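Workshop notebook – room arrangement and housekeeping
December 2022
Entry by Remo Holzer

Purpose of this entry: to record the state of the Pristside workshop before the furniture plan is revised, and to set down the rules agreed for the floor, the tables and the shared storage. Colleagues from the Skutis project are asked to read it before moving anything.

The ceiling lights were reviewed first. The room has both a long tube and rectangular panels, and the two types are to be ordered separately. Replacement tubes remain on the Pichler account. The brick wall is to stay unpainted, and no hooks or shelves are to be fixed to it without written approval.

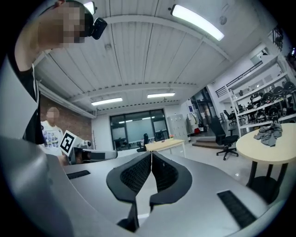

1. Floor and walkways

The route to the glass door is to be kept open at its full width. A clear passage of 400 mm beside the steps was proposed and rejected as too narrow – the matter returns in March. Chairs are to be pushed back to a desk at the end of each session, and no chair is to be left at the foot of the steps.

The gray floor is cleaned with the Plulteo concentrate, 12 ml to the bucket. The 500 ml bottle is kept with the cleaning supplies and is not to be decanted.

2. Lockers and coats

The white locker cabinet stays behind the light wood desk. Coats and other garments go on the rack at the back, and bags may be placed under it. The potted flowers may remain on the desk, provided that they are moved before the top is wiped.

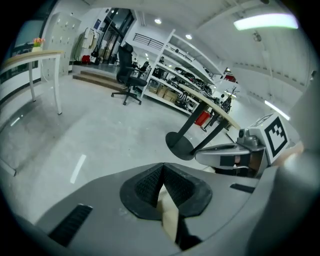
May personal items be left in the lockers overnight?
Lockers may be used overnight if the door carries a name label. Unlabeled lockers are opened on the first working day of the month.

3. Tables, shelving and waste

The round table is a shared surface. Cloths are to be folded and put away after use. Cardboard boxes belong on the lower shelf of the white unit, with the heaviest at the bottom. The lidded bin is emptied when the room closes, and the fire extinguisher on the window side must remain within reach at all times.
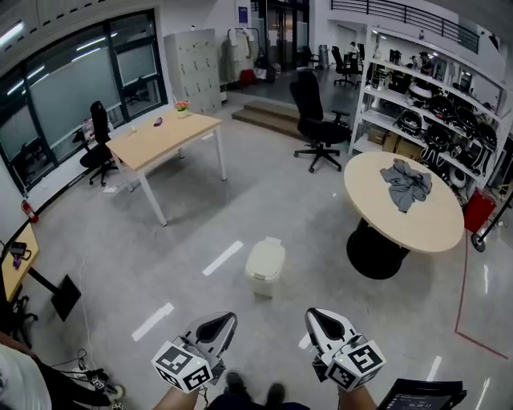
Main floor with round table, shelving and steps, Pristside workshop.

Open points: label stock for the lockers (8 sheets requested); position of the clothing rack. R.H. to update this page when the revised plan is received.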